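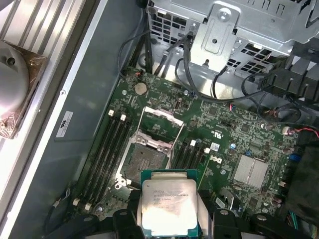 Fig. 7-1. Intel Xeon processor and open CPU socket, Dell workstation.

7 Setting Up the Incident Register

This section covers the first set-up of the incident register in Jellavus for a sports ground with ticketed spectators. It applies to the Club and League editions. Complete Section 5 (User Accounts) before you begin. You need an account with the Safety Officer or Administrator role.

Reports made in the register may be requested by an injured player, a spectator, an insurer or a court. Settings marked with an asterisk on screen cannot be changed after the first report is filed.

7.1 Creating the ground record

1. Sign in and open Setup > Grounds.
2. Select New Ground. Enter the name of the ground as it appears on the safety certificate or operating permit.
3. Enter the licensed capacity, in digits with no comma (for example, 2663). Do not enter the number of seats if the two differ.
4. Under Duty Holder*, select the legal entity that controls the ground on event days. Where the club leases the ground, this may be the club, the owner or both. Use the Add Second Holder button if both are named in the lease.
5. Select Save. The ground appears in the list with the status Draft.

Note: A ground in Draft status accepts test reports only. Test reports are deleted when the status changes to Live.

7.2 Defining zones

Every report must be tied to a zone. The default plan, Partington, has nine zones and suits most small grounds with one main stand. It can be edited but not restored once edited.

1. Open the ground record and select the Zones tab.
2. Select Load Plan > Partington, or Load Plan > Blank.
3. Rename each zone to match the signs at the ground.
4. For each zone, set the Access field to Public, Ticketed, Accredited or Restricted. The playing area and the players' tunnel must be set to Restricted.
5. For each pair of zones that share an edge, set the Barrier field. Choose Fixed, Gate, Steward Line or None.
6. Select Check Plan. Errors are listed in red and must be cleared. Warnings are listed in gray and may be left.

A warning with code Z-5 means that a Public or Ticketed zone shares an edge with a Restricted zone and the barrier is set to None. The plan can still be saved. The warning is printed on every report made from either zone.

Caution: Do not set a barrier to Fixed if it has a gate that is unlocked during play. The barrier type is copied into each report at the time of filing and is not updated if the zone is corrected later.

7.3 Incident types and required fields

The register comes with seven incident types. Two of them, Pitch Entry and Contact With Player or Official, have extra required fields:

Time of entry and time of removal
Zone of origin
Stewards on post in that zone
Whether play was stopped
Whether the person was handed to the police
Injury, if any, and name of the treating medic

To make further fields required, open Setup > Types, select the type and tick Required beside the field. Do not use the free text field for medical details. It is included in the copy sent to the league; the medical field is left out – unless the sender holds the Medical Release role.

7.4 Linking steward rosters from Vemirix

Skip this part if rosters are kept on paper.

1. In Vemirix, export the roster as a CSV file. Leave the column headings in place.
2. In Jellavus, open Setup > Rosters > Import.
3. Match the Post column to Zone. Unmatched posts are held in a separate list.
4. Assign each held post to a zone by hand, then select Finish.

Rosters must be imported again for each event. A roster imported after kickoff is accepted but marked Late.
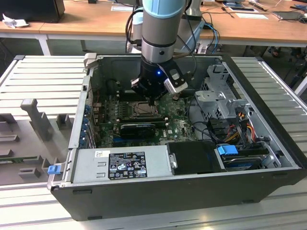

7.5 Retention and legal hold

The default retention period is 5 years from the date of filing. Check the limit that applies to injury claims in your state or country before you shorten it. For an injured minor, the period may not begin until the person comes of age.

1. Open Setup > Retention.
2. Enter the period in whole years.
3. To keep a single report past this period, open the report and select Legal Hold. Enter the claim reference and the name of the person who asked for the hold.

A report on hold can be read and added to. It cannot be deleted by any role.

Section revised 30 Sep 2023, W. Kereama. Replaces the Trullik supplement on zone plans.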